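Tustier 居民降水观测网 常见问题

最近更新：2019年4月
整理：Valentyna Boiko

每年入冬前后，信箱里的问题就会一下子多起来，雪一停又变成另一批问题，到了春天涨水的时候再换一批。我们把大家问得最多的都收在这里，按“加入之前”“仪器和场地”“量雨”“量雪”“冰雹和冻雨”“上报和数据”的顺序排。老观测员可以直接翻到量雪那一部分，今年改动最多。新来的朋友，欢迎欢迎！从头看起就好，遇到不懂的词先跳过去，后面多半会讲到。

加入之前

Tustier 到底是做什么的？

一句话：一群住在 Finddale 河谷和 Dredamora 山地的人，每天早上在自家院子里量一量过去24小时下了多少雨、多少雪，然后把数字报上来，画成一张谁都能看的图。

听起来很简单，做起来也确实不难，可是这张图真的好看极了。同一场雨，河谷下游的人可能只是湿了鞋面，往 Grasso 那边翻过一道山梁，雨量筒里就满了一大截。雷达能看到云里有东西，却不一定知道落到地面上的是多少，山背后的低空更是经常看不清。院子里的那只筒子能回答这个问题，而且回答得很老实。

我完全没有气象基础，可以参加吗？

当然可以！我们的观测员里有面包师、有退休的校车司机、有带着孩子一起量的父母，也有好几位是搬来山里以后被第一场大雪吓了一跳，从此对天气着了迷的。需要会的事情只有读刻度、写数字、按时出门。其余的知识会自己找上门来，量着量着你就会开始琢磨为什么东风天的雨总比预报多，为什么傍晚的雪比清晨的雪蓬松。

加入需要交钱吗？

不收会费。雨量筒需要自备，买一只合格的就能用很多年。暂时不方便购买的，可以写信问问有没有旧筒子可借，每年都有人搬家或者换新，把旧的留给后来的人。

我住的地方已经有别的观测员了，还需要我吗？

需要，非常需要。夏天的对流雨小气得很，街这头倾盆、街那头出太阳，大家都见过。两个站离得近，正好可以互相印证：数字接近，说明两边都量得不错；数字差得远，要么碰上了一场很有意思的局地雨，要么有一边的筒子被树枝挡住了。无论哪一种，都值得知道。

目前网里有将近39个站在报数，河谷底部比较密，Dredamora 的北坡还很空。住在北坡的朋友如果正在犹豫，请不要犹豫了，我们盼你们盼了好久！

租房子、住公寓能不能参加？

看有没有一块像样的露天地方。阳台不行，阳台上方有楼板，侧面有墙，风一绕，量到的数字和真实雨量没有多大关系。有的公寓楼后面有公共草地，跟房东或物业说好，在角落里立一根木桩，很多人就是这么做的。楼顶也不太推荐，风太大，雨会从筒口上方被吹过去，读数常常偏低。

实在没有地方的话，还可以参加“有没有下”的上报，只需要写明什么时候开始下雨、什么时候变成雪、什么时候停。雨雪转换的时间对判断冻结高度特别有用，千万别小看它。

一旦加入，是不是一天都不能缺？

不是。人总要出门旅行，也会生病、会睡过头。我们最希望看到的是你愿意长期做下去，中间有空缺完全没关系，把空缺如实留成空缺就好。后面“出门几天怎么办”那一条讲了累计上报的方法。

孩子可以做观测员吗？

太可以了！孩子量得往往比大人认真，读刻度时会整个人趴到地上去。唯一的要求是账号由大人登记，雷雨天不让孩子独自出门。有好几户人家是孩子先参加，后来孩子去外地念书，父母接着量，一直量到现在。

仪器和场地

应该用什么样的雨量筒？

我们统一使用手动读数的直筒式雨量筒：外面一只大口径的外筒，里面一根细的内管，中间一个漏斗。雨先进内管，内管满了再溢到外筒里，所以小雨能读得细，大雨也装得下。内管的截面比筒口小得多，薄薄一层雨会被放大成长长的一段水柱，读起来很舒服。

五金店里那种锥形的小雨量计，挂在篱笆上很可爱，但容量太小，碰上一场像样的暴雨就溢出来了，上报数据请不要用它。

自动气象站的雨量可以直接报吗？

不可以替代手动读数，不过欢迎写在备注里。家用自动站多半是翻斗式的，雨下得急时来不及翻，容易少算；冬天积了雪，又要等雪融化才翻，时间全乱了。它的强项是告诉你雨在什么时候下得最猛，跟手动筒子放在一起看，简直是绝配。

很多观测员两样都有。早上先看手动筒，写下数字，再去看自动站，猜猜今天差多少。这个游戏百玩不厌。

雨量筒该装在哪里？

找一块开阔但又不至于整天灌风的地方。一个好用的原则是：筒子离旁边障碍物的距离，最好有障碍物高度的两倍。院子小，做不到两倍的，尽量接近就行，再把周围有什么写进站点说明里，看数据的人心里就有数了。

另外几件容易忽略的事：避开洒水器；避开屋檐滴水的那一条线；木桩顶端要低于筒口，并且削成斜面，免得雨点打在桩顶上又溅进筒里。筒口一定要水平，拿一只小水平尺搭上去看一眼，每换一次季节再看一眼。冻土化开的时候木桩会歪，歪得很慢，天天看反而看不出来。

我家院子里全是大树，怎么办？

先在院子里走一圈，抬头找天空最大的那块地方。有时候车道边上反而比后院好。冬天树叶落光了也别急着下结论，夏天长满叶子以后再看一次。

如果到处都是树冠，那就和邻居商量一下吧。Grasso 那边有两家人共用一个站，筒子立在其中一家的草地上，两家轮流读数，报表上写两家的名字。这种办法我们很赞成，连出远门的问题也一起解决了。

筒子多久洗一次？

看见脏就洗。花粉季节内管底部会积一层黄黄的东西，秋天会有碎叶，偶尔还会住进一只蜘蛛。用温水和软刷子，别用粗糙的百洁布，刻度磨花了就读不准了。夏天如果内壁长了绿藻，用一点稀释的白醋泡一会儿，再冲干净。

外筒有裂纹还能用吗？

只要会漏水就不能用。检查方法很简单：外筒里装半筒水，放在干的纸巾上过一夜，早上看纸巾。裂纹大多来自冬天忘了取出内管，管里的水一冻就撑开了。所以预报夜里要结冰时，把漏斗和内管拿进屋，只留外筒在外面。

量雨

几点读数？

早上9点，全年都一样。我们希望全网的人在差不多的时刻出门，这样每天的图才对得上。早半小时、晚半小时都没有问题，请把真实的读数时间写上去。要是你的作息实在对不上，可以固定在另一个时间，登记的时候说明一下，系统会另外标出来。

报的日期写哪一天？

写你读数的那一天。今天早上读到的雨，哪怕全是昨天下午下的，也记在今天早上的这一条里。新观测员最常弄错的就是这个，弄错了也别担心，登录进去改日期就行。

怎样读得准？

把内管拿到和眼睛一样高的位置，竖直拿好，看水面弯弯的那条弧线最低的地方。水面靠近管壁的那一圈会往上翘，读那一圈就偏高了。眼睛从上往下看也会偏。

读数之后先写下来，再把水倒掉。这个顺序请一定养成习惯！几乎每位老观测员都有过端着空管子站在雨里、拼命回想刚才那个数字的经历，包括整理这份问答的人。

内管满了，外筒里也有水，怎么算？

先慢慢地把漏斗取下，再把满的内管拿出来，记下满管的数。倒空内管，把外筒里的水小心倒进内管，再读一次，有多少倒多少次，最后全部加起来。倒的时候最好找个浅盆接在下面，万一洒了还能捞回来。

大暴雨那几天大家的备注特别好看，有人一边倒一边记“还有”“还有”“居然还有”。

筒子里只有几滴水，连刻度都够不到，报多少？

报“微量”。系统里有一个专门的选项，请勾选它，不要写零。零和微量是两回事：零表示确实什么也没下，微量表示下过，只是少到量不出来。毛毛雨、飘了几片雪花、下了几颗冰粒，都算微量。

露水呢？

露水和霜不算降水。夏末早晨筒壁上挂满水珠，内管底部有时也会有一点点水，如果夜里没有下过雨，请报零，再在备注里写一句“有露”。雾也一样。不过浓雾里常常夹着毛毛雨，如果你确实感觉到有细小的水滴往下落，那就报微量。

没下雨也要报吗？

要报，而且请务必报！零是一个实实在在的观测。图上的一个空白，可能是没下雨，也可能是观测员没起床，看图的人分不出来。到了干旱的年份，一长串的零尤其宝贵，河道管理和森林防火的人都想知道雨到底断了多久。

也有人说天天报零太没意思了。我们的建议是趁机写写备注：第一声蟋蟀，第一次听见沟里没有水声，苹果树开花的日子。过几年回头翻，这些话比数字还有味道。

出门几天，回来以后筒子里有一大截水，还能报吗？

能，用“多日累计”这一栏，写清楚起止日期。请不要凭天气预报把它拆成一天一天的数。累计值在算月总量的时候照样有用，拆出来的数字反而会误导别人。

夏天出门久了，筒里的水会蒸发掉一些，在备注里提一下就行。能托邻居每天看一眼当然更好，很多邻居就是这样入坑的。

雨下得特别大的时候，要不要提前读？

如果眼看外筒就要满了，当然要出去倒，把数记下来，早上再加在一起。人身安全永远排在前面，打雷的时候请留在屋里，筒子溢了就溢了，报“至少多少”并注明溢出即可。

另外，雨下得很猛时欢迎随时发“强降水快报”，写下从什么时候到什么时候下了多少。这类快报跟早上的日报分开存，发多少次都不会重复计算。 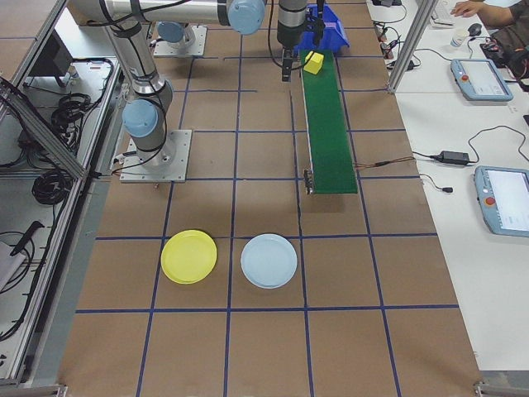

阅读时间：24 分钟

量雪

量雪要报哪几个数？

三个：新雪深、新雪的水量、地面总雪深。新雪深是过去24小时新下的雪堆了多厚；水量是把这些雪融化以后有多少水；总雪深是地上新雪旧雪加起来一共多厚。

时间紧的时候，水量最要紧，因为它可以直接和雨量放在一起累计。能三个都报，那我们就高兴得不得了了。

什么是量雪板？必须有吗？

就是一块刷成白色的平板，平放在地上，专门用来接雪。直接在草地上量，尺子会插进草叶之间的空隙里，读数常常偏大；在车道上量，地面又可能还带着白天的余温，雪化掉一层才开始积。白色的板子吸热少，表面又平，量出来的数字稳定得多。

自己做一块很容易，找一块不容易翘的户外板材，刷两遍白漆，旁边插一根小旗杆，免得大雪以后找不到。最后这一步别省。我们每年冬天都能收到“我的板子不见了”的来信，通常要到化雪才有下文。

什么时候清板子？

每天早上量完新雪以后清一次，然后把板子放回雪面上，让它与周围的雪面齐平。有的人喜欢下雪时每隔一会儿出去量一次、清一次，这样加起来的总数会比一天量一次大，因为雪会被自己的重量压实。为了让各站可以比较，日报里的新雪深请按一天清一次来量。想做加密观测的，写在备注里，我们很爱看。

雪在早上读数之前就化了，新雪深怎么报？

报板子上曾经达到的最大深度，前提是你真的量到了。比如傍晚下了一层，睡前出去量过，夜里转雨全没了，那么新雪深就报睡前那个数，总雪深报零。如果没有量到，只看见过草地白了，新雪深报微量，备注里写明大概什么时候白的。

雪被风吹得东一堆西一堆，怎么量？

多找几个地方量，取平均。避开明显的雪堆，也避开被吹秃的地方，挑那些看上去最“老实”的位置。院子里各个方向都走一走，量5个点左右，心里就有底了。记得在备注里写“有吹雪”，风大的日子这三个字帮了看数据的人很大的忙。

Dredamora 山脊附近的站，整个冬天都在跟吹雪较劲。那里的观测员会在林间空地里再放一块板，用来和院子里的对照，树林挡了风，雪落得均匀得多。这个办法值得推广！

怎么得到雪的水量？

最常用的办法有两种。

第一种，直接融化外筒里接到的雪。下雪前已经把漏斗和内管收进屋了，外筒里接到的就是筒口那么大一圈的雪。早上把外筒端进屋，盖上盖子，等它慢慢化，或者用内管先量好一定量的温水倒进去催化，融完以后全部用内管量，再减去加进去的温水。减法别忘了做。每年第一场雪之后，总有一两个站的水量大得惊人，一问，都是忘了减。

第二种，取雪芯。用外筒倒扣，在量雪板上垂直往下压，切下一个圆柱形的雪样，用薄铲子从下面托住，翻过来，拿回屋里融化。风大的时候外筒往往接不住多少雪，这时候取雪芯要可靠得多。

两种方法得到的数不一样，报哪一个？

风小的时候两者通常很接近，报外筒的。风大时外筒会明显偏少，报雪芯的，备注里写上用了雪芯。如果雨雪混着下，板子上的水可能已经流走了一部分，这时候又要回到外筒。拿不准的时候把两个数都写在备注里，我们会回信跟你一起商量，这种信我们写得很起劲。

不是说一份水等于十份雪吗，直接除以十行不行？

请不要这样算。十比一只是一个很粗的经验，真实的雪差别大得很。冷而干的星状雪花松松地架在一起，比例可以高得多；接近零度时下的湿雪，沉得像浆糊，比例又低得多。这个比例本身就是我们最想知道的东西之一，用它去推水量，就等于把最有意思的信息抹掉了。

湿雪量出来的水量大，意味着树枝和电线承受的重量也大。同样一层看上去不算厚的雪，可能安安静静地化掉，也可能压断一条街的树枝。光看深度分不出来，看水量一目了然。

总雪深什么时候停报？

地面上有一半以上的地方看得见泥土或草的时候，就报微量；完全没有雪了，报零。停车场边上铲出来的雪堆不算，哪怕它坚持到了春天。倒是有不少人拿它打赌哪天化完，这个我们管不着，也挺想知道结果的。

总雪深要读到多细？

读到整厘米就可以。新雪深请读得细一些，尽量读到毫米级的半格。水量则跟雨量一样，内管上能读多细就读多细。

雨夹雪、冰粒怎么算？

冰粒落在板子上堆起来的厚度，算在新雪深里；冰粒是透明或半透明的小硬粒，落地会弹。霰是白色不透明的软粒，一捏就碎，同样算在新雪深里。冰雹则不算雪，请用冰雹报告。分不清的时候，接几颗放在深色的袖子上看看，再捏一捏。有兴趣的话把它们对半切开，那又是另一个世界了。

上个冬天有什么值得一提的例子吗？

12月的那场湿雪，老观测员应该都还记得。雨是傍晚开始的，河谷底部几乎整晚都在零度以上，Finddale 城区的站到半夜还在报雨。再往上走，转雪的时间一站比一站早，新雪深也一站比一站厚。单看深度，会觉得山上和山下过的是两个不同的夜晚；等大家把水量报上来一画，整条河谷竟然相当均匀，下的水差不多是一样的，只是有的成了雨，有的成了雪。

这张图能画出来，靠的全是那天早上摸黑出门的各位。有位观测员在备注里写，雪芯拿进厨房时家里的猫围着转了好几圈。谢谢猫，也谢谢你们！

冰雹和冻雨

看见下冰雹，应该怎么报？

先等它停，人安全了再说。然后尽快记下几件事：开始和结束的时间，最大的有多大，大多数有多大，是硬的还是软的，地上是稀稀拉拉还是铺满了。大小最好用尺子量直径，量最长的那一边。手边没有尺子，就拿一枚硬币放在旁边，写清楚是哪种硬币，别写“像鸡蛋那么大”，鸡蛋自己也有大有小。

没有下冰雹，也可以报“没有”。雷暴从附近经过而你这里一粒都没有，这条信息能帮忙画出雹带的边界，雹带往往很窄，边界特别难画。

冰雹板是什么？

一块硬质泡沫，外面包一层铝箔，平放在院子里。冰雹砸上去会留下坑，坑的大小和密度能告诉我们那些还没来得及量就化掉的冰雹是什么样子。有坑的板子请换下来，写上日期、站名和朝北的方向，留着交给我们。坑有时候是斜的，从斜的方向能看出当时风从哪里来，第一次看出来的时候真的会激动得想叫人来看。

冻雨怎么量？

冻雨落下来是液态的，碰到冷的东西才结冰。量它有两件事：水量照旧用外筒融化以后读；冰层厚度找一根平常的细树枝或一截绳子，量包上冰以后的整个粗细，减去树枝原来的粗细，再除以二，就是单侧的冰厚。如果冰主要挂在下方，写一下“下缘有冰柱”，冰柱不计入厚度。

出门之前请把鞋底处理好，扶着东西走。地面看上去只是湿的时候最滑。如果院子里有树枝在响，就别去量了，隔着窗户看一看，写一句“有冻雨，未量”，已经很有用了。

头顶的电线上结了冰，可以去量电线吗？

绝对不可以。任何电线都不要碰，掉在地上的更不要靠近，通知电力公司处理。

大风要不要报？

我们不收风速数字，家用风速计受房屋影响太大，彼此没法比较。不过欢迎描述风做了什么：小枝折断，大枝折断，整棵树倒下，围栏倒向哪个方向。倒向很有用，一排树倒向同一边，和倒得七零八落，背后可能是两种很不一样的风。

上报和数据

怎么上报？

网页表格、短信、纸质月报都可以。网页最快，提交后几分钟就能在图上看到自己的那个点，看着它亮起来，一天都有好心情！手机信号不好的山里，短信更可靠，格式在欢迎信的背面。纸质月报请在下个月初寄出，我们会手工录入，字写得潦草也没关系，只是“1”和“7”请尽量分开写。

报错了怎么改？

登录后在“我的观测”里找到那一天，直接改就好，旧的数值会自动保留一份。改得越早越好，但是多晚都可以改。有人翻旧笔记本时发现几年前抄错了小数点，专门写信来更正，这种信我们当天就处理。

你们会不会改我的数字？

不会悄悄改。看到可疑的数，我们会写信来问：是不是忘了减温水，是不是日期错了一天，是不是小数点跑了位置。你确认没错，就按你的来。有一次一个站的雨量是周围的好几倍，大家都以为读错了，观测员回信说自家门口的沟都漫出来了，还附上了邻居的证词。后来对照雷达，那里果然有一小团雨原地不动地下了好久。

所以数字和别人不一样的时候，先别怀疑自己，也请千万不要照着邻站去“修正”。

数据公开吗？会不会泄露我家的地址？

降水数据是公开的，任何人都可以下载。地图上的站点位置会稍微挪动一点，点开只显示站名和大致海拔，不显示门牌和姓名。站名可以自己起，“石墙后面”“三棵梨树”“风口”都是真实的站名。想换站名随时写信。

谁在用这些数据？

最常来看的是我们自己，这一点毫不夸张。除此之外，种果树的人用它安排灌溉，学校拿它上数学课和地理课，管涵洞的人用它估计哪几条小溪会先涨水，滑雪道和林道的维护人员会看总雪深。还有人用来决定今天要不要给屋顶除雪。

你们发布预报或者预警吗？

不发布。Tustier 只做观测，讲的是已经落下来的雨和雪。天气预报和预警请以官方气象部门为准，疏散和封路请听当地应急部门的。图上看不到雨，也不表示河水不会涨，上游的雨可能还在路上。遇到危险请先离开，数据以后再补。

历史数据从哪里看？

网站首页的“存档”里可以按站、按月、按场次查。按场次查最有意思，选一场风暴，拖动下面的时间条，就能看着雨带从河谷口一路往里走。早年的一部分是纸质记录，还在慢慢录入，图上会有缺口。愿意帮忙录入的请告诉我们，在家里就能做，挑自己喜欢的年份做也可以。有人专挑自己出生那年，录着录着发现那天下过雪。

观测笔记本还要不要留？

要留！网站再方便，也请在纸上记一份。用铅笔，铅笔不怕水。停电的早晨、网络断了的早晨，往往正是天气最精彩的早晨，笔记本从来不掉线。本子写满了别扔，不想留的可以寄给我们保存。

有没有线下活动？

有的，每年春天一次仪器检查，秋天一次量雪练习。秋天没有雪，我们就用碎纸和面粉代替，取“雪芯”取得满身都是白的，新老观测员都玩得很疯。地点一般在 Finddale，也去过 Grasso，具体安排会提前写在通讯里。把自家的筒子带来，可以当场对比，看看谁的刻度磨得最花。

我想停止观测，需要办什么手续吗？

写一句话告诉我们就行。站点会标成“已停测”，以前的数据照常保留，署名也保留。搬家的话，请把新旧地点当作两个站，不要接在同一个站名下面，哪怕只搬了一小段路。筒子带走还是留给新住户，随你喜欢。留给新住户的时候顺便教教他们怎么读弧线最低点吧，我们有好几个站就是跟着房子传下来的。

这里没有我要问的问题，怎么办？

写信到网站底部的联系地址，或者在通讯的回函里随便写几笔都行。拍不清楚的刻度、认不出来的冰粒、叫不上名字的云，都可以问。回信可能要等几天，下大雪那几天会更久一点，那时候我们多半正蹲在院子里取雪芯。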